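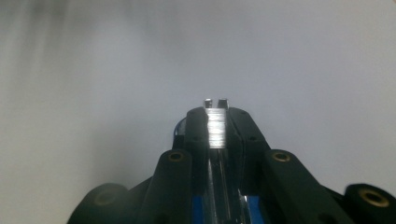 Venla Turunen wrote in after the last post to say that I'd spent a lot of words on which gripper to buy and hardly any on what comes after. Her own group bought theirs outright and then had nothing left for spare fingers, so the whole thing sat in a drawer until the next budget came round. Fair point, and I've gone back over my sheet with that in mind.

The plan as it stands is for two hand-held grippers and one fixed arm, the arm to come last. I had the arm first until November, when Fiachra talked me out of it. The hand-held ones can be put to work the day they arrive, and the arm needs a bench, a guard and someone free to set it up.

I have two quotes for the grippers. Cikmont will sell them assembled. Bomholm sells the same sort of thing as a kit, with the black plastic parts printed and the brass inserts already set, and you do the rest. The kit is £200 cheaper per unit. Against that, Tobias thinks a careful first build is two full days, and I don't have many of those to give away. I've gone for one assembled and one kit, so that at least one of us learns how the linkage goes together before something needs replacing.

Spares are now a line of their own:

Finger plates, two pairs per gripper
Threaded inserts, bag of 30
One spare rail
Screws, mixed box, £43

The finger plates are the dear part. They are metal, with fine ridges across them, and Cikmont want £78 a pair. I asked Tierney whether they could machine some for less and they could, but only if I ordered far more than I'd ever use. So we pay the £78.

Delivery I had simply left out. Usik, who are supplying the arm, charge by weight and won't hold a price for longer than 30 days, and that matters if your approval takes as long as ours does. Ask for the quote late — after the form has been signed at the first stage, if you can manage it.

I've also put some training time in. Harsh reckons a morning each is plenty for the hand-held ones. The arm I've left blank for now.

Still to sort out: who keeps the spares box, and whether the second gripper comes out of this year's money or next. Dymphna Keane has the sheet at the moment and I'll put up the final version when she sends it back.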